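Frequently Asked Questions: Reflexology at the Collbridge Center

Before Your First Visit

What is reflexology?
Reflexology is a form of bodywork in which a practitioner applies pressure to specific points on the feet, hands or ears. Practitioners work from charts that relate these points to other parts of the body. Clients most often tell us that they come to relax or to take a quiet hour for themselves. It is a complementary service and does not replace medical care.

How does it differ from a foot massage?
A foot massage works on the muscles and soft tissue of the foot with broad strokes, usually with oil. Reflexology uses the thumbs and fingers in small, steady movements, and the practitioner follows a set order from the toes to the heel. Little or no oil is used. Clients who would like a general massage should ask for that service when booking, as it is scheduled in a different room.

Do I need a referral?
No referral is needed. All new clients complete a health form, which is reviewed by Agathe Vasseur, Director of Client Services. Please list any current medication, recent surgery and known allergies.

Who should not receive reflexology?
Clients with a blood clot, a recent fracture of the foot or ankle, an open wound or a contagious skin condition should postpone their visit. Clients who are pregnant, or who have diabetes with reduced feeling in the feet, are asked to speak with their physician first and to bring written approval.

May I eat beforehand?
A light meal is fine. We advise against a heavy meal in the hour before a session. Clients who manage their blood sugar should keep to their usual eating schedule.
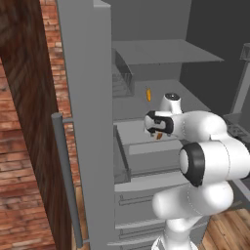
Clients attending back-to-back sessions may bring a snack and a drink. Food may not be taken into the treatment rooms.

During the Session

How long does a session last?
A standard session is fifty minutes. The first visit is longer, as it includes a review of the health form. Short sessions of half an hour are offered on Tuesday afternoons at the Dunddale office only.

What should I wear?
Clients remain fully clothed and remove only shoes and socks. Loose pants that can be rolled to the knee are recommended.

Will it hurt?
Pressure is firm but should not be painful. Some points may feel tender. Please tell the practitioner at once if you would like less pressure.

May I bring a child or companion?
One companion may sit in the treatment room. Clients under eighteen must be accompanied by a parent or guardian.

Practitioners and Records

What training do your practitioners have?
Each practitioner has completed the Ondcombe certificate, a course of 624 hours that includes supervised practice. Gisela Ocampo oversees continuing education at both offices.

How long are my records kept?
Health forms and session notes are kept for seven years. Requests for a copy should be made in writing to Rupert Fankhauser, Records Office, Room 515.

Fees and Cancellations

Is reflexology covered by insurance?
The Center does not bill insurers. An itemized receipt is available at the front desk on request.

What is the cancellation policy?
Sessions may be canceled or moved without charge up to 24 hours in advance. Later cancellations are charged at half the session fee.

Do gift certificates expire?
Gift certificates are valid for one year from the date of purchase. They may be used at either office and cannot be exchanged for cash.

Comments (3)

Dumisani Chauke: Can the physician's approval be sent by email, or does it have to be on paper?

Client Services: Either is accepted. Please send it at least two working days before the session.

Bastien L.: The Dunddale entrance is on the parking lot side now. Your directions page still has the old one.

Related Items
Hand Reflexology for Desk Workers
Preparing for a Massage Appointment
The Pruvost Foot Chart: A Short Guide
Directions and Parking

Contact Client Services | Copyright Collbridge Center | Back to top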